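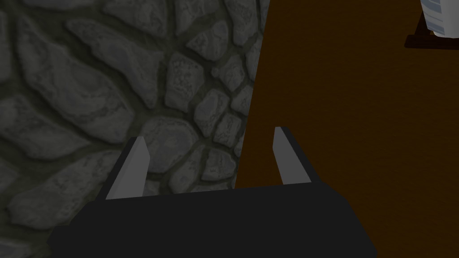

Render: two-finger gripper, open, black with lighter gray inner faces.

1/ OK, thread time! Yesterday I walked the entire 26 bus route in Multlow, end to end, on foot, and I have so many thoughts that my sister has asked me to put them somewhere other than her phone.

2/ The timetable lists 104 stops if you take both directions. I only walked outbound, depot to reservoir, starting before breakfast with two bananas and a very old pair of sneakers.

3/ I've ridden this bus to work for 4 years and always get off before the canal. Everything past the canal was just a name on the front of the bus to me. "Reservoir via Teoh Street." I had pictured Teoh Street as a sort of highway. It's tiny! It has a barber and a fig tree!

4/ The first stretch is dull, I won't lie. Tire shops, the back of the hospital, a long wall. Then you come down the hill by the old Clernico dye works and the whole street smells of toast from the bakery on the corner.

5/ I bought a sesame roll there and ate it on the steps of the dye works. Best thing I ate all day, and I ate a lot.

6/ What I love about walking a bus route is that the route makes all the decisions. You'd never choose to go three sides around a housing block. The bus does, so you do, and on the third side there's a garden with beans growing up a volleyball net.

7/ Met Aisyah Nasution at the canal bridge — she'd said she'd do "a couple of stops" with me and ended up coming all the way to the end in sandals. Hero.

8/ Aisyah grew up out by Cevier Park and knew which stops had moved. There's one where the old shelter is still standing, a block away from where the bus now stops, and people sit in it anyway to eat lunch. We sat in it too. Excellent shade.

9/ Stop names are a whole subject. Ours has "Laundry Gate" (no laundry, no gate), "Upper Pump," "Lower Pump," and then my new favorite, "Opposite Pump." I'd love to know who named that one and what kind of week they were having.

10/ Someone's going to ask, so: yes, the driver of the 10:15 recognized me from my usual commute, slowed down and opened the doors. I waved him on. He looked worried. I saw him again on his way back and he gave me a huge honk!

11/ After Cevier Park it gets properly hilly. The bus makes this climb sound terrible and now I understand, I made the same noise.

12/ But the top! You can see right back over the roofs to the depot chimney, and it looks so close. Hours of walking and there it is, like you could throw a roll at it.

13/ A man named Wahyudi Liew was watering tomatoes up there and asked if the bus had broken down. When we told him what we were doing he filled our bottles and gave us directions to a shortcut. We had to explain that a shortcut was against the rules. He thought the rules were silly. Fair.

14/ Last bit is flat and green and there's hardly any sidewalk, so take care, walk facing traffic, wear something bright. I had a yellow hat. Aisyah had a yellow tote bag that she wore more or less as a vest.

15/ The end of the line is a turning circle, a bench, and the water. That's it. I was so happy. We took off our shoes and missed the first bus home on purpose.

16/ If you want to try your own route: go on a Saturday when the buses run late, pick one that ends somewhere with a bench, and bring more socks than you think. Mine were finished by Upper Pump.

17/ Haziq Krishnan has already messaged to say the 10 is prettier because it follows the river. Haziq, I'm free in December when it's cooler. Bring the good thermos.

18/ Also if anybody knows what kind of fig that is on Teoh Street, outside the barber's, please tell me. Big leaves, low branches, a chair under it.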